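# Bread dough won't rise in my new kitchen, same recipe as always

**Svenja Grube**

Hello everyone, and thank you in advance to whoever has the patience to read all this. I moved to Gustville in October, into a place with a much bigger kitchen than my old one, and I was so excited to finally have room to bake properly. I've made the same white loaf every week for years. It's my grandmother's recipe and it has never let me down until now.

I use 800 grams of flour, a packet of instant yeast, salt, a spoonful of honey and water from the tap. In my old apartment it doubled in an hour, every time. Now I come back after an hour and it looks just the way I left it. Last weekend I gave it 2 hours and it still came out of the oven like a doorstop (my husband ate it anyway, bless him).

I bought new yeast, so it can't be that. The flour is the same brand. The kitchen does feel chilly, but I wear a sweater and don't think much of it. Is it the water here? The bowl? I'm about ready to give up and buy my bread at Likell like everybody else on my street!

---

**Milovan Vidmar**

its the water. town water has chlorine in it and that kills yeast. buy bottled

---

**Virgilio Galang**

Hi Svenja, and welcome to the area! Please don't give up on your grandmother's loaf. I baked for a small restaurant for a good part of my life, and I'd bet my favorite apron on the chilly kitchen. With all respect to Milovan, ordinary tap water very seldom stops a dough. If you're worried, leave a pitcher of it out overnight and try that before you spend money on bottles.

Yeast slows down a great deal when it's cool. Your old apartment was probably a little warm box with the stove right by your elbow, and an hour was plenty. A big kitchen is a different animal, and a stone or tile counter will pull the warmth out of a bowl all afternoon. Wear the sweater, but give the dough one too.

The other thing is to watch the dough and forget the clock. Get used to looking down into the bowl from above and noticing how far up the sides it has come. Put a bit of tape on the outside if that helps you. A big round bowl with plenty of space around it is easiest to keep an eye on, so clear yourself a patch of table. 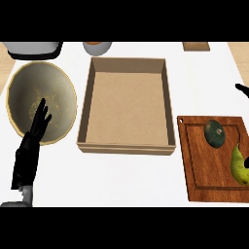 ## What I'd try, in this order

1. Warm the water until it feels like a baby's bath on your wrist. No hotter.
2. Put the covered bowl in the oven with the oven off and only the light on. Check after an hour, then every 20 minutes.
3. Don't bake until it has doubled, even if that means supper is late.
4. If it's still flat after three hours, stir a pinch of your yeast into warm water with a little sugar. It should foam. New packets can be duds, especially if they sat somewhere hot before you bought them.

Do write back and tell us how it goes. I'd love to know how much honey she used, too. My own mother always put in more than she admitted to.

---

**Mayuree Srithong**

Seconding the oven light! Mine gets too warm with the door shut all the way, so I prop it open with a wooden spoon. And if you ever have a cold evening and no energy left, just put the dough in the fridge and bake it the next day. I think it tastes better that way, but my kids disagree.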